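Gripper closes too early on mesh garments and reports a successful grasp

Asked in: Manipulation, Faults and Safety
Posted 29/10/2018
Status: Answered
Views: 415

Our department operates a Pivport arm fitted with a Kasent parallel gripper and a small camera at the wrist. The assigned task is to remove garments from a rod and place them in a laundry basket. The arm completed 297 cycles with cotton towels and plain T-shirts without a recorded fault. After we introduced sports jerseys, the following fault began to occur.

The arm approaches the garment with the fingers open, as expected. The fingers then close before the tips have reached the fabric. The controller records "grasp confirmed," the arm moves to the basket position, and the fingers open over the basket with nothing between them. The garment remains on the rod. No error is raised, and the cycle counter advances as if the work had been done.

On one occasion the fingers caught the hem only. The arm continued its travel at normal speed, the fabric was stretched tight, and the rod was pulled out of position before an operator pressed the stop button. No one was injured. We have suspended unattended operation until the cause is understood.
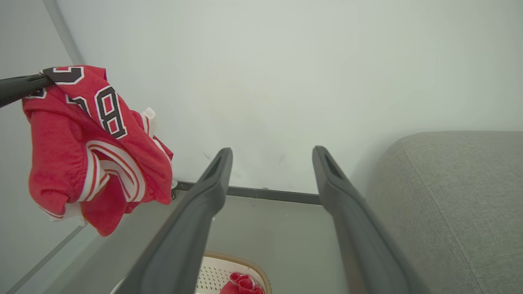 The approach distance is calculated from the wrist camera by the Hasbridge vision package, using the default garment profile. We have recalibrated the camera twice, with no change in the result. The view is reasonably clear: the red jersey hangs over the black rod well to the left of the fingers, with the large number 8 easy to read, and the wall behind it is plain and pale. Lighting is constant during the working day.

We would be grateful for advice on two points. First, is this more likely to be a distance error or a gripper error? Second, what is the accepted method of preventing the arm from continuing after a false confirmation?

Answer 1 (accepted)

It is probable that you have two separate faults, and they should be treated separately.

The early closing is consistent with a distance error. Mesh fabric allows part of the background to show through, and a default profile may combine readings from the fabric and from whatever is behind it. Large printed areas can make matters worse, as the estimate may change sharply at the edge of a number. Record the estimated distance at several points on one jersey and compare each value with a tape measure. If the values over the print are steady and those over the mesh are not, the profile should be replaced before any further calibration is attempted.

The false confirmation is the more serious matter. Many controllers confirm a grasp when the motor current rises, and the current also rises when the fingers meet each other. Please check whether your confirmation is based on current alone. If so, add a condition for finger position: when the fingers reach the fully closed value, the grasp must be recorded as failed. Very thin fabric may read as nearly closed, so the limit should be set by test with your own garments.

For the pulled rod, set a force limit on the lifting move, with a protective stop when it is exceeded. The lift should begin at reduced speed for the first 3 seconds. Unattended operation should not resume until the stop has been tested on purpose with a garment tied to the rod.

Answer 2

We had the same thing at the Marín site. Cleaned the fingertips and it went away. Worth trying first.

Answer 3

I agree with the first answer in most respects, with one addition. The fault log should keep the last camera image before closing together with the finger position at closing. Without both, a missed grasp and a dropped garment cannot be told apart afterward, and the corrective action is different in each case.

I would not rely on cleaning alone. Dirty fingertips can cause slipping, but they do not explain fingers that close short of the fabric.

Comment from the original poster

Confirmation was indeed based on current alone. The position condition has been added, and missed grasps are now recorded as failures. The distance measurements are planned for November. Unattended operation remains suspended.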